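Notes from the Print Room

Aileen Ocampo has been carving the same pear since August. It is a linocut, it is going to have five colors, and so far it has two, both of them yellow. When she brought the latest proof to the Wonstead open table, Nele Lammers looked at it for a long time and said it was a very nice lemon. They are still speaking, mostly about ink.

The pear is a reduction print, so all five colors come off one block. You carve a little, print the whole edition, carve a little more, print again on top, and by the last color you have cut away nearly everything you started with. Aileen is printing an edition of 20. She tore paper for 32, which tells you how she feels about her own registration. I think it's the right number. I once tore exactly as many sheets as I needed and ended up with an edition of three and a lot of wrapping paper.

A word on the ink. We have gone over to Kesix oil-based for the black and kept the old tubs of Distila for everything else, mainly so the Distila gets used up before it turns into a doorstop. The black is stiff straight out of the tin. Work it with a palette knife until it slumps, roll it thin, and listen for a soft hiss under the roller. If it sounds like someone walking through mud, scrape half of it off.

The Alva paper is back in the flat drawers, second from the top. Please take it out with two hands and put the lid sheet back - the top one always gets the thumbprint, and lately it's been a blue one. 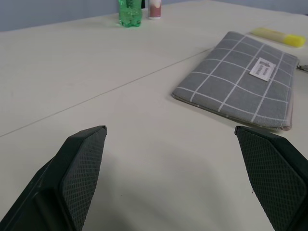 Can I print a linocut at home without a press?

A wooden spoon will do the job, and plenty of good prints have been made with one. Rub the back of the paper in small circles, lift a corner to check, and keep the other hand flat so nothing shifts. Thin paper makes it much easier on your wrist.

Nele will be cutting lettering next time, in reverse, which she says is easy once you stop reading it. Bring your own gouges if you have them, and a scrap block to ruin first.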